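Accueil Rangement Cuisine Atelier Astuces de lecteurs Contact

Le bac à vrac, ma méthode pour les petites choses sans place

Chez moi, tout ce qui n'a pas de tiroir attitré finit dans un grand bac gris, posé sur la table en bois clair. J'ai longtemps eu des boîtes partout (la série Clakum, 64 litres, très jolie, toujours pleine !) et je perdais tout dedans. Dans un bac large et peu rempli, au moins, on voit ce qu'on a.
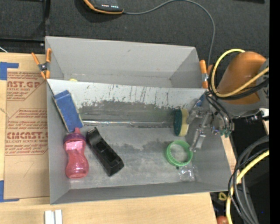 Le bac avec sa cloison, et deux pinces orange sur le rebord.

Première règle : rien ne s'empile. Le dévidoir de ruberon adhésif, l'anneau vert en plastique, le gobelet rose, chacun se pose à plat et on trie après, un café à la main. Les sachets transparents, je les mets de côté tout de suite – sur du gris, on ne les voit presque pas et ils partent avec le reste.

Pour les traces sur les parois, parce qu'il y en a, et des coulures bien marquées, je prépare 5 litres d'eau tiède avec 200 ml de vinaigre blanc. Éponge côté mousse d'abord, côté grattant seulement si ça résiste.

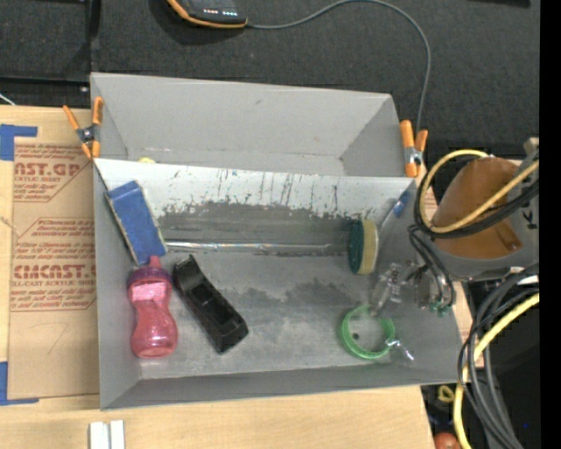
La brosse à vaisselle à long manche est ma préférée pour le fond et les pans inclinés, on ne se casse pas le dos et on garde les manches au sec. Je rince, j'essuie au chiffon, et je laisse le bac à l'air une nuit avant d'y remettre quoi que ce soit. Je fais ça à chaque saison, le prochain grand lavage sera pour juin.

Commentaires (3)

brindille_d : Le vinaigre, je le mets pur sur les coulures, cinq minutes, puis je rince bien.

Mamie Tournevis : Et les pinces, vous les laissez toujours sur le bord ? Les miennes disparaissent tout le temps !

patou : Merci pour la brosse à long manche, je vais essayer sur mon bac de garage.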